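Notebook – head camera mount and roll offset, sim cell

June 27, 2018
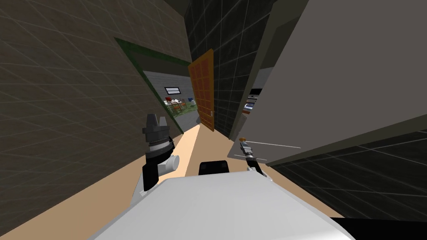
Picked up where Béla left off. He had the corridor scene loading again but the head view was still coming in with a heavy roll, so every wall leans and the floor runs downhill. The physics is fine. The base sits level according to the logged pose and the wheels report even load. It is only the view.

Went through the mount chain in the Gravov description file, base up to head. Found 2 transforms applied to the same joint, one from the old Netik bracket and one from the new one. Kári added the new bracket in November and left the old entry in for the calibration script, which still reads it by name. Renamed the old one and pointed the script at the new entry. Have not rerun the script yet.

Other things noted while in there:

– Left and right grippers are different models on purpose. The left is the chunky one with the short fingers, the right is the slim one with the orange tip. Do not "fix" this by mirroring the left side again. It cost me a morning.

– Right tool offset is 6 mm short against the Ghumman drawing. Changed it in my branch only. Annelies should check the drawing revision before it goes in.

– Black tile wall is slow to render because of the reflections. Turned reflections down for the test runs and left them on in the saved scene.

– Door is standing open in the default start state. Leave it open until the base can get through the green doorway without a planner timeout. Timeout is now 70 seconds.

Ran 2,000 steps with arms parked after the rename, no joint warnings. Did not look at the head view in that run, display was off.

To do: rerun calibration, save a level reference view, then ask Ásdís to repeat it on the Prurnalico machine – her driver version is older than ours.

Filed under: Sim cell / Setup and maintenance

Last updated by N. Sitthichai

Comments

Annelies Wyss: Drawing I have is one revision newer than the one in the shared folder. Will compare the tool length and write it here.

Béla Pintér: The calibration script also reads the bracket name from its config, second block. Change it there too or it falls back to the default.

N. Sitthichai: Thanks, missed that. Changed.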